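首页　产品　货架与层架　干货储存　资料下载　联系

Skevdale 组合式层架系统
轻型与中型荷载，干燥室内使用

发布：2024年11月26日　　文：Henrik Harms
打印本页　　通过电子邮件发送

Skevdale 为插接式金属层架，由立柱、横梁和层板三类部件组成，适用于干货仓、门店后仓、备餐间的常温区以及样品陈列。横梁以挂片嵌入立柱孔位，装卸层板不需要拆动立柱。整架可单独站立，也可经共用立柱向两侧延伸成列。

本页所列数据适用于现行版本。旧版 Javell 层架的横梁挂片形状不同，不能与 Skevdale 立柱混装，即使挂片能够勉强插入孔位也不允许使用。两种立柱可从孔形区分：Javell 为圆孔，Skevdale 为长孔。

基本参数

立柱高度上限：3,000 mm
单组总荷载上限：850 kg（均布，含层板自重）
地脚螺栓孔：配 8 mm 膨胀螺栓
安装人数：不少于 2 人
表面处理：环氧粉末涂层
标准颜色：黑色、浅灰
使用环境：室内，无凝露

单组总荷载指同一组立柱之间全部层板所承受重量之和。单层允许荷载随跨度和层板材质变化，以随货荷载标牌为准。标牌应贴在立柱正面视线高度处，改动层距后须重新核对。集中荷载不适用上述数值。例如把一台绞肉机或一袋未拆分的面粉放在层板中央，其挠度明显大于同等重量的纸盒均匀摆放。

立柱

冷轧钢板辊压成型，截面为开口槽形，正面连续冲孔。孔距固定，左右立柱孔位对称，安装时以最低一孔为基准向上数，两侧横梁必须落在同一孔位。底部配塑料脚垫或金属底板，后者用于需要锚固的场合。

下列情况必须锚固：立柱采用上限高度；层架单排设置且背后无墙；同一通道内有手推车或托盘搬运车通行；货物重心经常位于上半部。轻质隔墙上的锚固件须由施工方另行确认，Skevdale 附带的螺栓仅适用于混凝土。

立柱如有可见弯折、撕裂或孔口变形，应卸空整组后更换。不得校直后继续使用，也不得在立柱上焊接或另行钻孔。

横梁与层板

横梁前后成对使用，截面带内凹台阶，层板落入台阶后上表面与梁顶基本平齐，拖动纸箱时不会挂边。横梁两端各有一枚防脱销，挂片到位后压入。未装防脱销的横梁在自下而上受碰撞时可能脱出，验收时应逐一检查。

层板有三种：人造板层板、压型钢层板、焊接网层板。

人造板层板价格低，表面平整，小包装不易倾倒，适合摆放纸盒和罐装食品。切口和边缘吸水后会膨胀，膨胀后的层板不能恢复原有承载能力。地面需要冲洗的房间不应在底层使用人造板。

压型钢层板由数条并列的折边钢板拼成，可用湿布擦洗。单条可独立更换。货物底面较小时应加防滑垫。

焊接网层板通风好，便于喷淋水向下渗透，灰尘不易积存。细小散件会从网孔落下，应配料盒。采用网层板时，消防方面的具体要求仍以当地规定为准，本页不构成合规说明。

斜撑与背拉

成列布置时，端部两组必须装背拉，中间各组按图纸间隔设置。侧面斜撑随立柱框成套供应，出厂时已预装。运输中若有松动，紧固后再立架。拆除斜撑以便从侧面取货的做法会使整架失去侧向刚度，发现后应立即卸载。

食品干货储存的布置

常温干货的层距取决于最高包装，再加取放所需的手部空间。谷物、燕麦等盒装品高而薄，重量轻，层距不足时工作人员会把盒子放倒堆叠，标签随之朝上，先进先出无从执行。建议先量出外包装高度再定孔位，不要按罐头的层距统一设置。

重货放下层，轻货放上层。玻璃瓶装的油和酱料不应高于操作者肩部。含过敏原的散装品置于最下层，或使用带盖容器，避免撒漏后落入其他货品。清洁剂不与食品同架，隔层也不允许。

底层与地面之间应留出可清扫的空隙。当地卫生规定对离地高度另有要求时，以规定为准，调整最低一对横梁的孔位即可。层架背面与墙之间同样留缝，便于检查鼠迹和受潮。

价签条为选配件，卡在横梁正面，与黑色和浅灰横梁均可配用。双面胶粘贴的通用价签条也能使用，但更换时残胶会损伤涂层，应先用温水软化。

盒装食品上架：

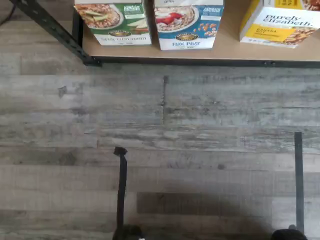
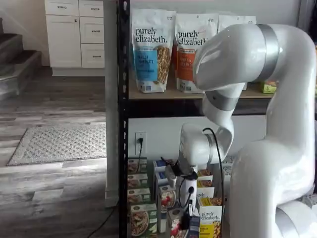 安装

一、检查地面。地面高差超出脚垫调节范围时，应使用金属垫片，不得用木片或折叠纸板代替。

二、平放两片立柱框，核对上下方向。冲孔间距对称，但挂片只能向下锁紧，倒装后横梁无法受力。

三、由一人扶住立柱框，另一人挂入最低和最高的横梁，先不压防脱销。

四、用水平尺校正前后和左右两个方向，装背拉，再压入全部防脱销。

五、需要锚固的，在放入层板之前钻孔。钻屑用吸尘器清除。

六、自下而上放入层板，贴荷载标牌。

扩展组共用前一组的立柱框，从第三步开始操作。转角处不得共用立柱，两列之间留出间隙，用转角盖板遮挡。盖板不承重。

维护

每月目视检查一次立柱、横梁挂片和防脱销。层架移位、受撞或改动层距后，当日复查。涂层划伤露出金属时，用随附的补漆笔处理；食品区域内补漆应先卸空该层，待漆膜干透后再复位货物。

清洁使用中性洗涤剂。含氯消毒液会使涂层失光，如必须使用，应在规定接触时间后用清水擦净。钢丝球和磨砂膏不得使用。

兼容性与配件

Koster 料盒可直接放在三种层板上，盒体前缘的挂钩与 Skevdale 横梁不匹配，应选无挂钩型号。Norkora 脚轮底座仅用于低矮型立柱，装脚轮后单组总荷载须按底座标牌执行，不再适用本页数值。带脚轮的层架不得与固定层架连成一列。

可单独订购的备件：立柱框、横梁（成对）、防脱销（袋装）、脚垫、金属底板、背拉套件、补漆笔、荷载标牌。横梁不单根供应。

订货说明

订货时注明立柱高度、组深、每组跨度、层数、层板材质和颜色。成列布置请附平面草图，标明墙体、门的开启方向和柱子位置，基础组与扩展组的数量由我方据此核算。浅灰色为常备库存，黑色焊接网层板需排产，下一批于一月发货。

到货后先核对箱号，再拆外包装。外箱破损应在送货单上注明并保留包装。已安装使用的部件不接受退货，未开封的横梁和层板可退。

技术文件（装配图、荷载表、备件编号表）见“资料下载”栏目。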